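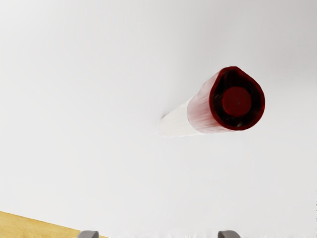 Call for participants: teach a simulated arm to pick up a marker

The Grukholm group at Drestina is looking for people to help with our study on learning from simulated practice. No robotics background needed - if you can use a games controller, or would like to learn, you're very welcome.

We want to know how much a robot can learn from people steering it in simulation before it tries the same job on a real table. In our pilot, a policy trained on 50 demonstrations from newcomers picked up an upright marker in 87 of its test runs, and beat the one trained on our own demonstrations! We didn't expect that, and we'd love to find out why. Our hunch is that newcomers approach the pen in more varied ways, and the policy picks up something useful from their small corrections.

What you'll do

You'll get 15 minutes of free practice, then steer the gripper through 21 short tasks using the view from the wrist camera. Depth is tricky from straight above, so expect to miss a few. Misses are useful to us - please don't restart unless the software asks you to. We finish with a chat about what you found hard.

Who can join

Anyone over 18 who can read a screen comfortably, with glasses or without. Left-handers especially welcome.

Sessions run through August in the Lorente building, Cimholm, mornings or after 5 pm. You'll receive a gift voucher and your travel costs. To sign up, use the form on the Grukholm study page and tell us which times suit you.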